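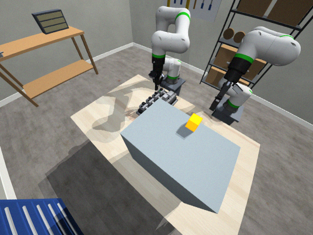 Small yellow cube on the big block, light wood table underneath

How do I get a heavy stone slab to sit on my wooden table without wrecking it?

Luminița Cozma
Hi all! I bought a used table in July, light wood, nothing fancy, and I want to put a thick stone slab on it for rolling out dough (I make a lot of pie). The slab came out of my aunt's old kitchen and weighs 130 pounds, because I stood on the bathroom scale with my brother-in-law holding it and did the math. The table feels solid but it's got four skinny legs and no bar between them. I don't want to screw anything into the stone. Would you just set it down and hope? Also, does the wood need anything on it first? It has an oil finish, or at least the seller said so.

Dorin Stanciu
Don't just set it down! I did that with a smaller one and ended up with a dark patch that never sanded out. Stone sweats a little when the kitchen gets steamy and the oil can soak up into it from the other side too, so you get two stains for the price of one. I'd put down a sheet of cork, 2 mm is plenty, cut a hair smaller than the slab so it doesn't show. Makus sells it by the roll.

For the legs, push on the corner of the table with your hip. If it sways empty it'll sway worse with a slab on it. Mine got a stretcher between each pair of legs, plain pine, glued and screwed, took me an afternoon plus a second afternoon fixing the one I cut short. Keep the slab toward the middle if you can, or have one long edge sit over the apron. And get two people to lift it, and carry it on edge like a window, never flat. Flat is how they crack.

One more thing, wait until the oil is good and dry. If you rub it with a white rag and the rag comes up yellow, give it another week.

Floarea Bratu
agree on the cork. I used the rubber shelf liner from Bomness and it glued itself to the finish, had to scrape it with an old credit card. still a bit tacky in one corner

Valentin Pană
Why not just buy a pastry board? Mine weighs nothing and goes in the dishwasher.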